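The cups came out again in December, along with my flowered tablecloth – the one Vilja Heiskanen keeps threatening to borrow. I paid 2 dollars for the set and I've had more pleasure from it than from my good glasses.

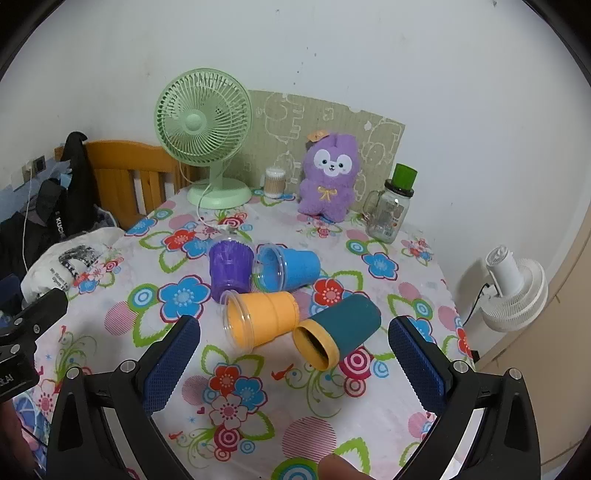

Where they go next

I do love a bit of color on a table, and I'm forever shuffling things between the kitchen shelf and the drawer.

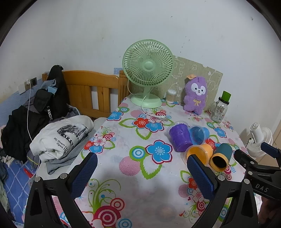

My rule for summer dishes is that they stay within reach all year. Purple, blue, orangey yellow and dark teal together cheer me up, and the mint-green fan back by the wall can stay put too – Bouchra says it suits the cloth.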